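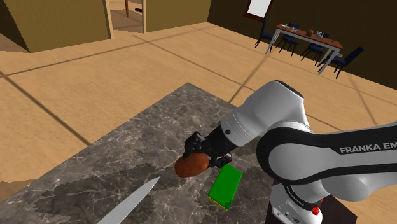 Tullbridge open day, the stone yard and the kitchen workshop behind it. Writing this up on the train before I forget it all, so excuse the state of it.

Went with Inna Vasylenko, who is redoing her kitchen and has been talking worktops since August. I was there for the free tea. Doors at ten, we got there at twenty past, car park already full, had to leave the car by the garden centre and walk back along the verge. Wear boots if you go. I didn't.

Sign in at a trestle table, sticky badge, ear plugs in a paper cup. Then you wait to be called in groups. We were in the second lot with Bohdana Kuzmenko, who has been on the saws for years and talks fast and very well. Couldn't hear half of it over the extractor.

The slab yard first. All outside under a tin roof, slabs standing on edge in racks like records in a shop. Much bigger than I'd pictured. Granite, marble, a fair bit of slate, some quartz stuff they call Retero which is their own range and made, not dug up. Bohdana wets the slabs with a hose so you can see what the colour does once it's polished. Big difference! A dull grey one went nearly black with green in it. Inna took about forty photos of that and I held her coat.

Things I wrote on the back of my hand or the leaflet:

Marble marks. Lemon, wine, vinegar. They don't hide this, there's a test piece by the door with rings all over it and you are invited to make your own. I did one with the vinegar.

Veins run where they run. If you want them to carry on round a corner or down the side of an island you have to pay for the extra slab and the cutting, and you have to pick it in person. Don't order off a screen, said twice.

Honed is the matt finish. Polished is the shiny one. I had these backwards my whole life.

Seal it once a year or when water stops beading, whichever comes first.

Offcuts are sold by weight on Fridays, cash or card, bring your own blanket for the boot.

Then inside to the cutting hall. Wet saw, big one, water everywhere, and the operator stands well back behind a screen. They cut a sink hole while we watched — slower than you'd think, and a bit tense at the corners. Volodymyr Pasichnyk does the edges by hand afterwards with pads, going finer and finer. He let people feel the edge at each stage. Best bit of the day for me. He had a queue so I only got a minute, asked him what he has in his own kitchen and he said oak. Fair enough.

The price talk was in the canteen. Sat on benches, screen too small, Nadiia Zhuravel going through what makes up a quote. Template visit, stone, cutting, edges, holes, delivery, fitting. The example she used came to £1,059 for a short galley run in a plain granite, fitted, one sink hole. Taps not included, taking out the old top not included. A man behind us wanted to argue about VAT and did, for quite some time. She was very patient with him. Two weeks from template to fitting if the slab is in the yard, longer if it has to be shipped, and she wouldn't say how much longer.

Also there were stands along the back wall. Hordiienko had sinks, mostly the deep square sort, and a tap you could have a go on. Trulta were giving out little bottles of sealer, up to 2 per person, I have mine in my bag and I think its leaking. Chanida Bunnag was doing a cooking demo at the end, flatbreads, rolled straight out on a cold slab, and handed them round with a chilli butter. Went back for another. Would happily have skipped the VAT man for a third but they had run out by then.

Grumbles. Not enough loos. The map on the leaflet is upside down compared to the one on the wall, so we did the yard in reverse and met the first group coming the other way. Nowhere to sit in the cutting hall if you need to, and it's a good forty minutes on your feet on wet concrete. Ask at the desk, somebody did get a stool in the end.

Inna has gone off marble completely and is now set on a honed slate, which she put a name tag on before we left. You can reserve for 14 days without paying. I came away with an offcut for putting cheese on, price by weight as I said, and it weighs a ton, had to swap arms all the way to the car.

They do another one in the autumn, date not up yet. Booking is free but you do need to book, they were turning peple away by eleven.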